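About Us

Clakel Home Safety. Smoke alarms, CO alarms, escape plans, the boring stuff that matters. Based in Berdale, working across Berdale, Pacheco and the Brevbridge side of the river.

Who we are

Small outfit. 6 of us on the payroll, plus part-timers in winter when the phones go crazy. We fit smoke alarms, replace dead ones, check bedrooms for a second way out, and teach fire safety to anyone who will sit still for 45 minutes. Schools, senior housing, church basements, one bowling league.

We are not the fire department. People call us thinking we are. If something is burning, hang up and dial 911, then call us next week about the alarms.

Started by Ingeborg Reisinger, who still does most of the home visits and all of the arguing with landlords. Before this she spent years as an insurance adjuster, mostly kitchen fires. Walked through a lot of houses with alarms sitting in a drawer, battery out, on account of the toast. Got tired of writing it up. Borrowed a van, bought a case of alarms, printed flyers. First winter was slow. Second winter less slow.

Notburga Hämmerli came on to run the training side. Former middle school science teacher, so nothing a room of seventh graders does will surprise her. She wrote our classroom program more or less from scratch, and rewrote it, and is rewriting it again as of this page going up.

What we do

Home visits. We come to the house, look at every floor, test what you have, tell you what is missing. Takes an hour, longer in a big old place with a finished attic. You get a written sheet before we leave. Want us to install, we install. Want to do it yourself, fine, the sheet tells you where everything goes and how far from the wall.

Home visit is $99 flat inside our service area. Alarms are extra, billed at what we paid. No monthly plan and no contract. We tried a monthly plan once and people hated it, so did we.

Rental properties. Landlords with a few units up to a few buildings. We keep a log for each unit, alarm type, date on the back, when it runs out, who let us in. Tenants get a copy of the sheet too. Some landlords don't love that part. It's how we do it.

Senior visits. Same check, slower pace. Strobe and bed shaker alarms for people who are hard of hearing. We also look at space heaters, extension cords, and what is stacked in front of the back door. If you're calling for a parent please talk to them first, we have been turned away on the porch more than once and that's no fun for anybody.

Training. Classroom sessions for grades 2 through 8, evening sessions for adults, staff training for daycares and group homes. Extinguisher practice outdoors when weather allows. Nobody lights anything indoors, stop asking. 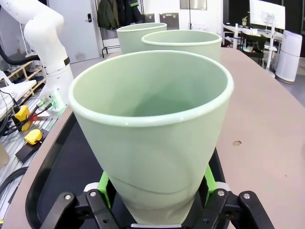 Green cup, up close.

Our area

Berdale, all of it. Pacheco out to the county line. Brevbridge, the east half, the west half is a long drive and we group those visits to one day a week, normally Wednesday. Outside of that call and ask. Sometimes yes.

Parking note for the office: do not use the bakery spots. They tow. They towed our van.

How we work

We show up in the window we gave you. Running late, you get a call from the actual person in the van.

Shoes off or covers on, your choice.

We don't sell anything in the house that isn't on the price list. The price list is one page. If we think you need an electrician we say so and give you a couple of names, and we don't get a cut.

We write down bad news. If the furnace room looks wrong to us it goes on the sheet, even if you asked only about alarms. What you do with it is up to you.

Old alarms we take away for you. Some kinds need special disposal and we handle the shipping back. Please don't save them up in a box in the garage for five years first. OK if you already did, bring the box.

Questions we get a lot

How old is too old? Ten years from the date on the back for a smoke alarm. CO alarms are often less, check the label or the booklet. No date you can read, replace it.

It chirps at 3 am, why always 3 am? House is cooler at night, weak battery drops a little more, alarm complains. Change the battery. Still chirping, check the date.

Do I need one in every bedroom? Yes. Plus outside the sleeping area, plus every level, basement included. Local rules may ask for more, we check the rules for your town before we come.

Mine goes off when I cook. Probably too close to the stove. We can move it or swap the type. Please don't take the battery out. Please.

Do I need CO alarms if everything is electric? Attached garage? Fireplace? Then yes. If none of that, ask us, it depends on the building.

Can you come to our school? Most likely. Notburga books the school year early and February fills up first, so write sooner than you think you need to.

Do you do commercial kitchens? No. Different license, different equipment, different headaches.

The school program

Three sessions in the lower grades, two in the upper. First session is sounds, what a smoke alarm does versus a CO alarm, and what you do when you hear either one. Second is the map. Every kid draws their home, marks two ways out of each room, picks a meeting spot outside. The maps go home and a grown up signs them. Third session for the little ones is practice, low and go, feel the door, don't hide, don't go back for the cat.

Last school year 498 kids took a map home. Not all of the maps came back signed. We're working on that. The ones that do come back are great, lots of escape routes via trampoline.

No charge to public schools inside the service area. The home visits pay for it, so if you book one, thanks, you bought some crayons.

Teachers, what we need from you: a room with a wall plug, a heads up about any kid who has been through a fire, and a warning to the next classroom over becuase the demo alarm is loud.

Work with us

Hiring one installer. Clean driving record, OK on ladders, OK with dogs. You will meet many dogs. Training is on us. Weekday hours and 2 Saturdays a month from October on. Pay is posted on the jobs page, we put the real number there.

Also always looking for substitute trainers for the school sessions. Retired teachers and retired firefighters have both worked out well. Background check required, we pay for it.

To apply send a short note and a phone number. Resume if you have one. Ingeborg reads them herself, usually at night, so don't be suprised by an email at a weird hour.

Licensed and insured

Yes to both. Copies at the office, or ask and we'll email them. Every installer carries ID. If somebody is at your door saying they are with Clakel and you didn't book a visit, don't let them in, call the office. We never go door to door. There was a guy doing this in Pacheco a while back and he was not one of ours.

Contact

Phone is best, 8 to 5 weekdays. Leave a message after that and we call back next morning. Email works too but slower. For school bookings put the school name and grade in the subject line so it goes to Notburga and not to the invoice pile.

Gift visits available. Yes people really do give them, mostly to new parents and to brothers in law. Ask when you call.

Office is upstairs, door on the side of the building, buzzer is the second one down. Push hard.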